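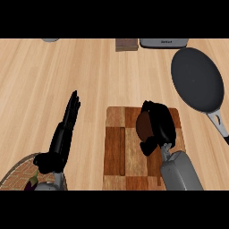
Grain lines and darker streaks in pale wood planks.

Why Does Wood Have Lines?

By Loan Nông
April 2, 2023
12 shares | 3 comments

Look closely at a wooden table, a door or a ruler. You will probably find thin lines in it. Some are straight and some are wavy. These lines are part of what people call the grain. They come from the way the tree grew.

How a tree gets wider

A tree grows in two ways. It gets taller at the tips of its branches, and it gets wider all the way up the trunk. The widening happens in a very thin layer just under the bark, called the cambium (say it "KAM-bee-um"). The cambium makes new wood on its inner side and new bark on its outer side.

In places with warm and cold seasons, the tree does not grow at the same speed all year. In spring there is usually plenty of water, and the tree grows fast. The wood it makes then is lighter in color. By August growth has often slowed down. The new wood is packed more tightly and looks darker. In winter the tree rests.

One light band and one dark band together make one ring. If you look at the top of a stump, you can count the dark bands to find out how many years the tree was growing. A stump with 12 dark bands came from a tree that grew for 12 years. A wide ring often means a good year with enough rain. A thin ring can mean a dry year, or that bigger trees nearby were blocking the light.

From rings to lines

A ring looks like a circle on a stump, so why do boards have lines?

Think of a tree trunk as a stack of paper tubes, one inside the other. If you cut across the tubes, you see circles. If you cut down their length, you see the edges of the tubes as long lines. Boards are cut down the length of the trunk, so the rings show up as lines.

The place where the saw goes matters too. A board cut straight toward the center of the trunk has lines that are close together and nearly straight. A board cut from nearer the side often has tall, pointed arches. Both boards can come from the same tree.

What about knots?

A knot is the dark round or oval spot you sometimes see in a board. It marks the place where a branch was growing. As the trunk got wider, it grew around the bottom of the branch. The lines near a knot bend to go past it, a bit like water going around a rock.

Why some wood has no clear lines

In some hot, wet parts of the world, the weather is much the same all year. Trees there may grow at a steady speed, and their rings can be hard to see or missing.

Some things that look like wood are made with a printed pattern on top. If you see exactly the same streak again and again, it may be a print.

Try it: make a grain rubbing

You need 2 sheets of thin paper, a crayon with the wrapper off, and a piece of rough wood. Ask a grown-up which wood you may use.

Lay the paper on the wood and hold it still. Rub the side of the crayon over it lightly. The raised parts of the grain will show up darker. Use the second sheet on the end of a board, where you may find part of the rings.

Words to know

Bark: the outer covering of a tree.
Cambium: the thin layer where new wood and bark are made.
Grain: the direction and pattern of the fibers in wood.
Knot: the mark left by a branch.

Comments (3)

Get the Rolia newsletter for young readers. A parent or guardian must sign up for you.

This site uses cookies. Accept | Manage settings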